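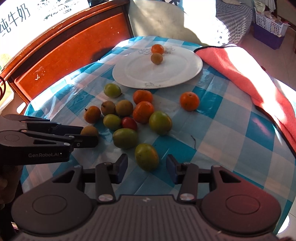 Mixed fruit on a checked tablecloth, with two hand-held grippers at work. Photo: Valludbridge Workers' Network

FOR IMMEDIATE RELEASE
January 12, 2026

Network asks fruit packer Stamar to show its numbers before sorting line goes robotic

VALLUDBRIDGE – The Valludbridge Workers' Network is calling on fruit packer Stamar to hold off on its plan to bring robotic sorting into the Furau packing shed in April, until the company can say plainly what the change will mean for the people who work there.

Stamar told staff last month that a system called Twal will take over "repetitive handling" on the mixed-fruit line. The line employs 48 of the shed's 506 workers. The company says no jobs will be lost. It has not put that in writing, and it has not said how long the promise lasts.

"We have heard 'no job losses' before, when the labelling machines came in," said Ayten Uçar, spokesperson for the Network. "People kept their jobs and lost their hours. If you used to get a full week and now you get three shifts, you'll want a better word for it than 'redeployed'."

Mixed fruit is the hardest work in the shed. A mandarin and a large green fruit with a soft blush on one side can't be gripped the same way, and a small fruit sitting hard against a bigger one has to come away without bruising either. Sorters learn this over seasons. Under the plan, some of them would spend part of each shift guiding grippers by hand so the system can learn from their movements.

The Network says that is skilled work and should be paid as such. Stamar's current offer is a one-time payment of $500 for each worker who takes part, with no change to the hourly rate.

"They want what I know, and they want it once," said Birsen Ağca, who has sorted fruit at Furau for seven years. "I don't mind the machine. My wrists would be glad of some help. But I asked who fixes it when it drops things all over the floor, and who makes up the count that day, and the supervisor said they'd get back to me."

The Network is asking Stamar to:

Put its job commitment in writing, with guaranteed weekly hours.
Pay a higher rate for all time spent teaching the system.
Publish bruising and injury figures from any trial, good or bad.
Leave line speeds where they are until workers have agreed to a change.

Stamar has described Twal as "a colleague on the line". The Network notes that the company has yet to release any trial results – from Furau or anywhere else – and that workers have been shown a slide deck and a short video.

Media contact: Ayten Uçar, Valludbridge Workers' Network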